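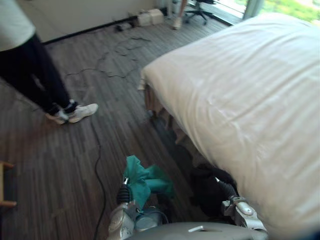 Moth season tips for jumpers and woollens

October is my favourite month for this job! The heavy knits come out, the summer things go away, and it's the perfect moment to check everything for moths.

Start with the seams. Turn each jumper inside out, hold it up to a window and look under the arms and round the cuffs, where the little pests love to settle. Anything suspicious goes in a sealed bag in the freezer for 7 days. Gunhild Zoëga, who taught me to darn at the Millbridge mending evenings, does hers twice with a day's thaw in between — belt and braces, and she hasn't lost a cardigan in 20 years.

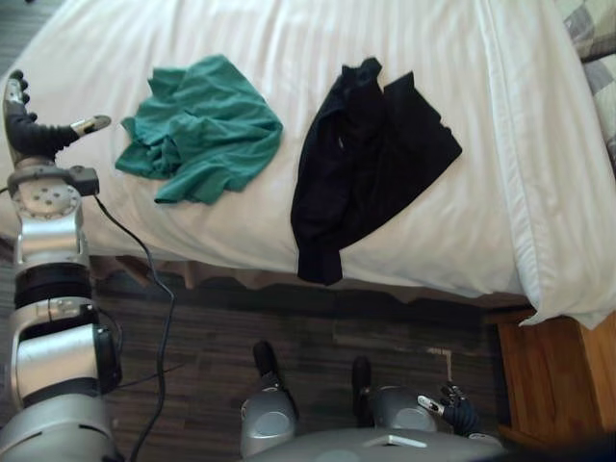
Next, hoover the wardrobe itself, right into the back corners and along the skirting board, and empty the hoover outdoors straight away. Wipe the shelves with warm soapy water and let them dry fully before anything goes back.

Cedar balls are lovely (mine get a quick rub with sandpaper every spring to bring the smell back), but do wash your woollens before storing them too. Moths adore a gravy stain!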